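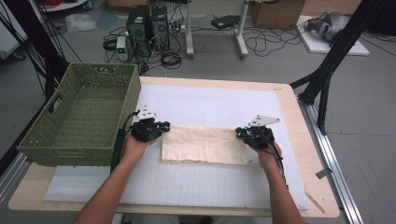 Home | Projects | Reports | People | Contact

Working rules for hand-held gripper sessions: a student project report
Tahsin Sultana and Rodrigo Baptista
Supervisor: Teresa Gouveia
Tue 31 March

1. Why we wrote rules

Our group records people doing small household jobs with a gripper in each hand, and the recordings are used to train the Kukora arm to do the same jobs. When we joined in January there was a safety sheet for the arm but nothing written down for the hand-held work. Each operator had their own habits. One person started a recording before picking anything up, another only once both grippers were over the cloth. When Nabila Latuheru went through the 917 recordings made before we started, she could not sort them by how they began without opening each one.

The project was to write a set of rules short enough to be followed, try them out on the folding task, and change what did not work.

2. What we looked at first

We read the lab's own sheet for the arm and the handbook from Macedo, where Rodrigo did his placement. Both are mostly about keeping people away from moving machinery. That does not carry over well, as our operator is the one moving the gripper. The risks are smaller and duller: a cable caught on a table corner, a finger pinched in the jaws, a sore wrist after a long session.

3. The rules as they stand

Table. The gridded board goes down before anything else and is checked against the table edge. Cloth is folded on the board. The basket stays on the operator's left, and may overlap the board as long as it does not reach the folding area.

Cables. Each gripper cable runs back along the forearm towards the operator. It must not cross the board or the other cable. Sleeves are pushed up above the wrist.

Hands. Both grippers are held clear of the cloth for three seconds at the start and at the end. Fingers stay off the jaws while recording is on.

Floor. Computers and their leads stay behind the table, away from where the operator stands. Boxes and packaging are to be moved out of the walkway before the first recording.

Stopping. Anyone in the room may call a stop. The recording is kept and marked as stopped — it is not deleted.

People. The operator signs a consent form, and a copy goes in the Clivura folder. No names are put in file names.

4. Trying them out

Three operators made 120 recordings under the draft rules. Natália Abreu watched the sessions with a checklist. The rule broken most often was the pause at the end, as people put the grippers down as soon as the fold was finished. We added a tone from the Kerus software and it was missed less after that.

The cable rule first said "behind the operator", which two people took to mean over the shoulder. We reworded it.

5. What is left

The rules say nothing yet about rest breaks. Teresa has asked for a fixed limit on session length, but we do not have enough to go on to set one. We also need a version for left-handed operators, who may want the basket on the other side.

Shared 3 times | 0 comments

Contact the project office | Back to top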